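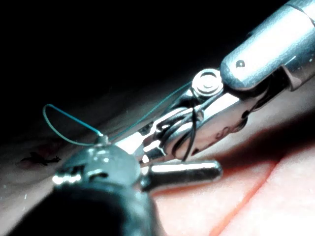 Clatolent pad kit for robotic suturing practice - worth it over buying pads separately?

Posted by drylab_mo, January 31, 2018

I run the practice room at a small teaching hospital in Sustville. We have one robotic system set aside for training when it isn't needed elsewhere, and the residents use it mostly for needle driving and knot tying. Up to now we have bought plain Yuan pads and had people cut their own incisions.

Clatolent is offering us their full kit for $831. It comes with 40 tissue pads, a bottle of simulated blood, a base tray and a printed exercise book. The pads alone are $454 for the same number. The rep says the surface layer holds a stitch better under robotic instruments than the pads made for hand suturing, which matters to us because you get no feel through the arms and first-year residents pull too hard.

What I would like to know:

Does the top layer tear when someone overtightens, and how many times can one pad be used before it is no good?

Is the blood worth having or does it only make a mess?

Is there any reason to buy the kit if we already have trays?

We do not need any software or scoring. I only want to hear about the pads.

tealbraid

We have used the Clatolent pads since last June, on the robot and by hand. I'll go through your points in order.

Tearing. The top layer will tear if the bite is shallow and the resident hauls on the tail. At a normal depth it holds. The difference from the Yuan pads is that Yuan's will stretch a long way before they give, so people don't find out they are pulling too hard. On the Clatolent ones the edges start to pucker first and you can stop them. I consider that useful. It does mean you lose some pads in the first couple of weeks with a new group.

Reuse. You can put several incisions in one pad if you plan it. We start at one end and leave a finger's width between cuts. Keep the cuts short. Long cuts open up when the pad is bent, and after that the short ones beside them won't lie closed either. We do not cut stitches out and go again through the same holes, the layer gets ragged and the needle starts following the old track.

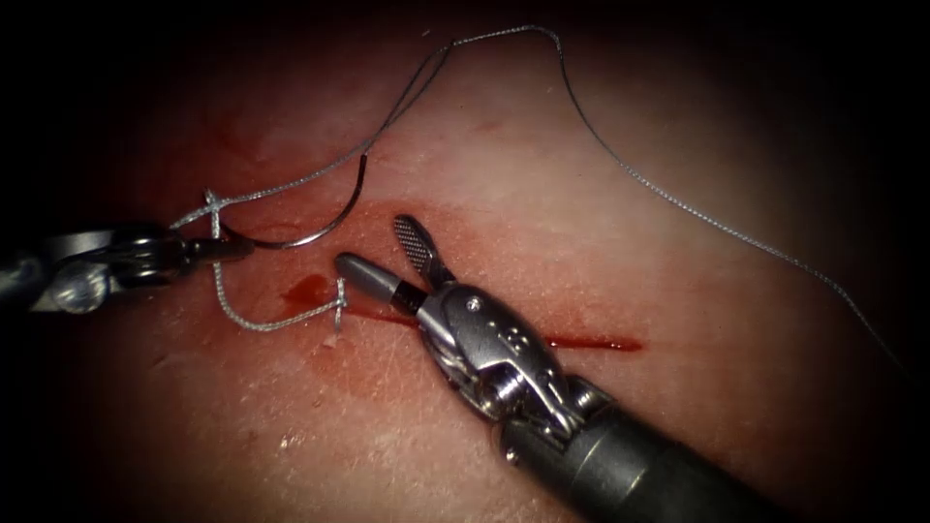
Thread is the other thing to think about before you order. The kit does not include any. We use braided for nearly everything since it shows up well and stays where you put it, but a long braided strand on the robot is a nuisance for beginners. They pull the first throw, the loop gets away from them and catches on the wrist of the other instrument. Cut it shorter than you would by hand. If you are doing a running closure you need the length, so leave those for people who can already manage an interrupted row.

Old needles are fine for passing practice but get fresh ones for anything you plan to grade. A dull point drags on this surface more than it does on the Yuan pads and the resident will blame the arm.

Blood. I like it, in small amounts. A little along the cut makes people look for the edge before they place the needle, and it teaches them to keep the camera clean. Too much and it gets under the pad and the whole thing slides. It stains the pads, which doesn't matter, and also stains pale countertops, which did matter to our facilities people. Put down a sheet of plastic. Rinse your training instruments the same day, don't leave them overnight, it dries hard in the jaws.

Kit or no kit. If you have trays, buy the pads. The exercise book is a few pages of diagrams. You can draw better ones for your own program. The blood is sold separately and one bottle lasts us most of a year.

Store the open ones in a zip bag, flat. They dry out at the corners and curl.
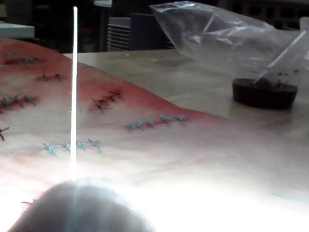
p_okra

I agree with most of the above except the spacing. A finger's width is wasteful at that price. We go closer, stagger the rows, and use a different color thread for each resident, so at the end of a session I can see who did which row without labels. A used pad is also a decent record. I keep one from the start of the rotation and one from the end and put them next to each other at the review.

On tearing, check the batch. Ours came in two shipments and the second was noticeably softer. Clatolent replaced 5 of them after I sent the lot number in, and it took three emails. The Trutitz pads we tried for a month were more even from one to the next, but they are thick, and a small needle doesn't come out the other side of the bite where you expect it to.

Ask the rep for a sample pack first. They do have them, they just don't bring it up.

bench9

we got the full kit. the tray is ok. suction feet on ours fell off so it's taped down now. never opened the book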